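Chapter 4
Packaging and the Shelf: What Holds Food Fresh

When I started out at a small bakery in Grisville, I thought a bag was a bag. Then one October we shipped 560 packs of crackers in the wrong film, and I got to know every unhappy shopkeeper in the county (hello again, Ulises Sosa!). So I'm fond of this chapter, and I hope you'll see why.

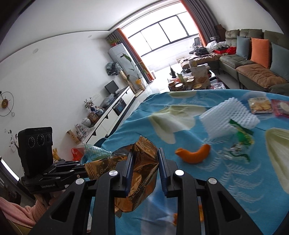 Dry snacks go bad in three main ways: they soak up moisture, their fats react with oxygen, or they simply get crushed. Most packaging choices come down to which of those worries you most. Light matters too, and it speeds up the trouble with fats. Compare a gold foil wrapper with the clear bag of round biscuits on the same leafy tablecloth – one hides the food completely, the other lets you shop with your eyes, and I've argued both sides in meetings!

We'll get to barrier films in section 4.2, along with the humidity test I ran at home, 17 jars lined up on top of my fridge. For now, just keep in mind that the food and its package work as a pair.

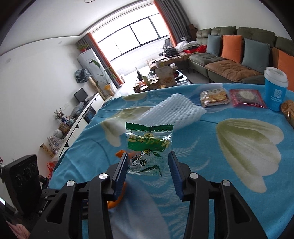 Why does a cracker go soft when bread goes hard?
A cracker starts out much drier than the air around it, so it pulls water in. Fresh bread is moist, and it loses water while its starch firms up, so the two drift in opposite directions.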